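Why I gave up on the top sheet

I grew up in a house with a top sheet on every bed, tucked so tight you had to sort of post yourself in like a letter. My first apartment had one. So did my second. It never crossed my mind that you could just skip it until I spent a week in a rental cottage out at Drerkwood last December, where the bed had a fitted sheet, a comforter in a washable cover, and that was it. I slept like a rock! I came home and pulled the top sheet off my own bed that same night.

Of course then you need a cover you can wash, and I did not own one. I ordered a linen one from Nestside (136 dollars, ouch, and I sat with it in the cart for days) and it came stiff as a tarp. Everybody online says linen softens up. It does, but give it a good two months and don't judge it before then. 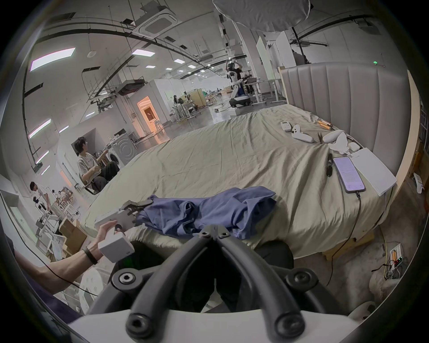 Issue 60

If you get my posts by email, yes, that makes sixty of these, and I think four of them have been about laundry. Sorry, or you're welcome.

Anyway, the washing. This was my big worry, that I'd be hauling a giant cover to the machine every week and wrestling the comforter back into it. And the first few times were awful. I was inside the thing with a corner in each hand, sweating. Then I learned the roll method, where you lay the cover inside out on the bed, put the comforter on top, roll the whole lot up like a burrito and flip the open end around it. Takes me maybe five minutes now, and I only do it every other week — the fitted sheet I still change weekly, because I'm not an animal.

I use Direl powder, the plain one, and no softener on the linen. I tried softener once and the cover felt waxy after. I also bought a De Luca pillowcase set to go with it and those have pilled already, so I can't recommend them, which is a shame as the color was so pretty.

What I do miss is summer. A top sheet by itself on a hot night is a lovely thing and a linen cover with nothing in it is a bit like sleeping under a tent. I've kept one old cotton flat sheet in the closet for July, so I guess I'm not fully converted.
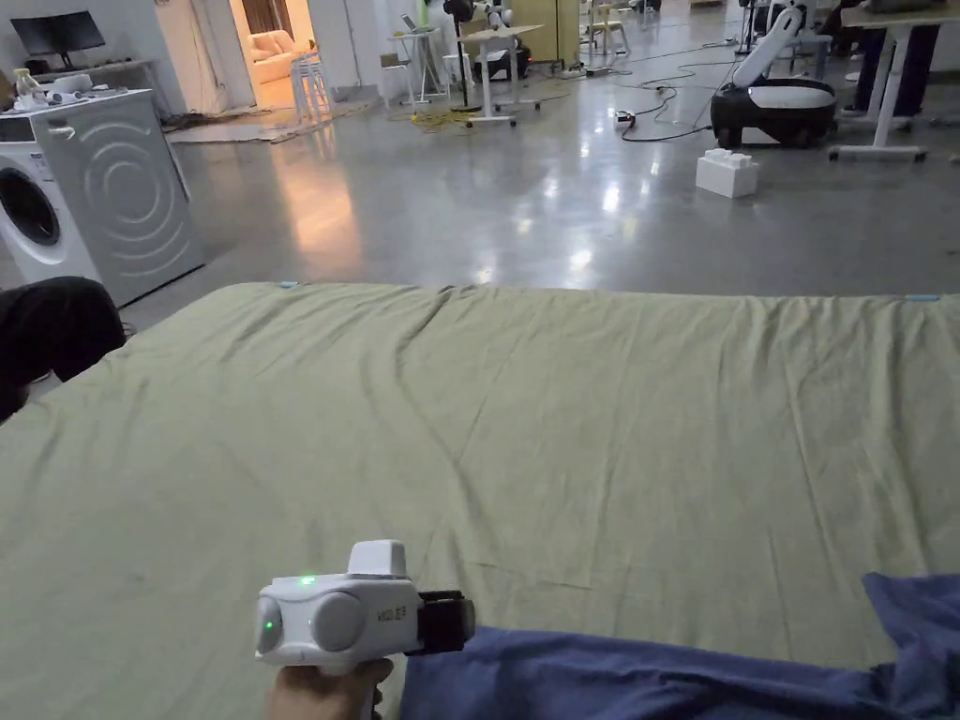

Marisol wrote in after my last post to say that she dropped the top sheet 20 years ago and uses her old ones as picnic cloths, and that I should stop rolling and just get a cover with ties in the corners. I do have ties! They come undone in the wash and then I can't find them. But the picnic idea I'm stealing, I've got three of the things sitting in a bag by the door.

Next time, pillows, and why I own so many bad ones.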